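April, sim notebook, bimanual tabletop, move the fruit from plate to tray

Picking up where I left off before lunch. The right arm kept stalling at the plate rim and I wanted to know if that was the planner or the controller.

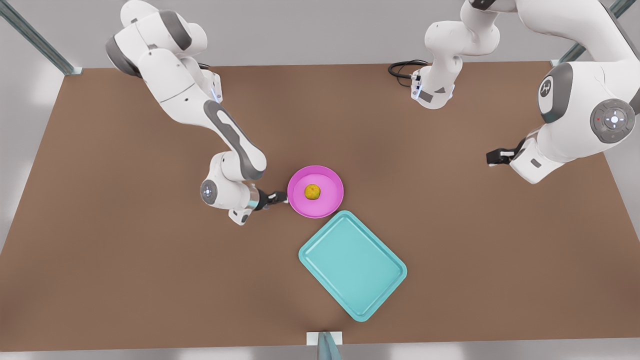
I went in convinced it was the controller (I always do, I wrote most of it) and spent an hour messing with gains. Total waste! Gains are back where they were, please ignore the branch called stiffer-wrist.

What I should have looked at first is the collision margin. Flurina Lüthi padded every object in the Skovuten scene files back when we were doing the tall bins, and the padding got carried over to this scene with everything else. With the fat margin the plate is basically a solid puck as far as the planner cares, so a low sideways approach has no legal last stretch. The planner hands over a path that ends at the rim, the controller does exactly what it's told, and then both of them wait for the other one. No error, no log line, just a timeout 400 ticks later.

Things I changed:

- margin is now set per object instead of per scene, with plate and tray on the thin setting
- pregrasp for the fruit comes in from above, and the side approach is only a fallback
- the planner returns PARTIAL when it stops short, and the task script has to handle that

Reran the batch with seeds unchanged. 322 episodes, 44 timeouts before, and 202 episodes into the new run I haven't had a single stall at the rim. I have seen a couple of drops over the tray, which is a different bug (release fires on commanded pose – it should be measured pose). Leaving that alone until the batch is done or I'll never know which fix did what.

Left arm: it's parked for this task, but it still gets planned every cycle, and that's eating time. Boltura's wrapper has a freeze flag for exactly this. I tried it and the planner forgot the parked arm was an obstacle, so, uh, don't use the freeze flag yet. I'll ask on the Thibodeaux channel if they hit the same thing.

Also the fruit pose estimate wobbles a bit in yaw. It's round, I don't care, but the grasp scorer does, and it flips between two near-identical grasps all the way in. Locking the choice once the pregrasp is reached should settle it.

Next: finish the batch, fix release, then put the padding question to Flurina before I touch the bin scenes.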